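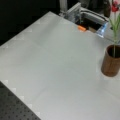
## 4. The open-day demonstration

**Figure 2.** The demonstration table at Didham, with the gripper at the far side and a small orange object at its lower edge. The potted artificial flower stands to the right.

### 4.1 Setting and programme

The demonstration was held on 1st September as part of the annual open day of the Didham laboratory. Visitors were received in groups at the Romaniuk building and taken through the mechanical workshop before reaching the manipulation area. Each group spent fifteen minutes at the table. The programme had been agreed in advance with the centre's public engagement office, which asked that the robot be shown doing ordinary work and that no special routine be prepared for the occasion.

The task was drawn from the Flidemico set of tabletop exercises, in which small items are picked up and put down again on a light-coloured surface (Figure 2). The translucent blue fingertip was of interest to many visitors, and the operator's introduction was lengthened after the first group to allow for questions on it. Items other than the one to be grasped were left standing on the table, in keeping with our usual laboratory practice, so that the arm had to work near them.

### 4.2 Conduct of the sessions

Two members of staff were present at all times. Primo Melis operated the arm and had charge of the emergency stop; Noemi D'Amico spoke to the visitors and kept the written record. Visitors stood behind a barrier and did not handle the objects while the arm was powered. Between groups the operator returned the arm to its rest position and set the objects out again by eye. No attempt was made to restore their exact positions, and the results should therefore not be compared directly with the bench trials in Section 3.

A total of 200 visitors attended over the course of the day. After leaving the table, each was invited to fill in a card with five questions on how well the purpose of the task had been understood, how predictable the motion of the arm had seemed, and whether the pace was comfortable to watch. Space was left at the foot of the card for comments. Cards were available in English and French.

### 4.3 Observations

The written comments dealt mainly with speed. Many visitors had expected a faster machine, and several asked whether the arm had been slowed for safety reasons. It had been limited to the speed normally used in our own trials. A smaller group remarked on the pause before the fingers closed, which they took for hesitation or a fault. Once the operator began to announce this pause aloud, the remark no longer appeared on the cards.

Colour also came up often in conversation. Parents with young children tended to follow the task by naming the object to be picked up, and a brightly coloured item made this easier from behind the barrier. We had selected the objects for size and shape alone, and have added colour to the selection notes for future public sessions.

A second demonstration is planned at the Dedberg site in December. The same card will be used, with one question reworded to separate the speed of the arm from the length of its pauses.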